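Mi-kyung Seol
lounge reset thread, bit all over the place sorry, typing between jobs

Teal walls staying. Had the repaint argument in November, not having it again

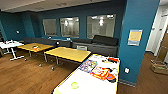
Tables next. The yellow topped ones are on castors so they can go anywhere, want them pushed end to end for the Gralletwood lunch. 18 coming

White table on the left is where everyone dumps stuff. Clearing it tonight, claim your bits before 6pm or they go in the lost property box

Seating along the back stays put. Grey sofa needs a proper hoover, right down behind the cushions. Did the bench last time and found 2 pens and a hair clip

Jang quoted 451 for new covers. Four hundred and fifty one!! budget is 200. so, hoovering

Floor last, once the tables are moved. damp mop only pls, its wood

Anyone got a spare castor key? mines vansihed

ok back later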